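The valuation of the house at Nundness took Elsie Kershaw most of a week. She worked from the road inward: fences, tank, verandah, rooms. The owner had died in November and left the contents to two cousins who did not speak, and the solicitor wanted every line priced separately.

She kept two columns, replacement and resale. A thing went in one or the other. Where it belonged in both, she wrote the lower figure and initialled it.

Raquel Aguiar, the elder cousin, rang on the second morning.

"Is the clock there?"

"There are three clocks."

"The one that runs slow."

Elsie checked them against her watch. One lost 12 minutes in a day. She entered it at resale value, with the fault noted.

Hervé Bodin, the other cousin, rang that afternoon and asked about the same clock. She gave him the same answer. He was quiet for long enough that she looked at the phone to see whether the call had dropped.

"He set it for us when we were kids," he said. "We had to be in by six. He never fixed it."

She asked whether he wished to record an interest. He said to put down whatever Raquel had put down. Raquel had put down nothing. Elsie left the field blank and went on to the kitchen.
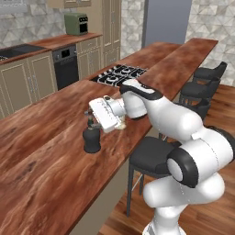
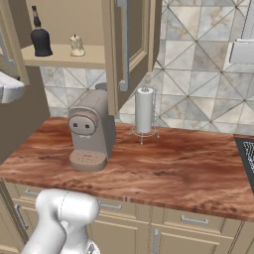
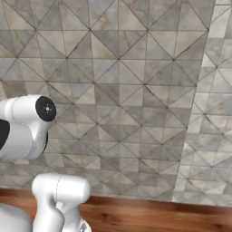 ## Schedule C

The kitchen ran to a page and a half. She priced the coffee machine, ruled a line and started on the hall.

The total went to the solicitor, Zodwa Botha, on the Friday. Botha sent it back with one query. Item 7, clock, mantel, slow: no claimant. Under the will, unclaimed items were to be sold and the money divided.

Elsie drove out again. The clock had stopped. She wound it, set it to the right time and waited an hour with the front door open. It lost thirty seconds, as before.

She wrote to both cousins on one sheet, with both addresses at the top, and enclosed the key. The letter gave the rate of loss and the winding interval. It asked them to reply jointly.

The reply came in two different hands. The first line gave an address for delivery. The second said the clock was not to be repaired.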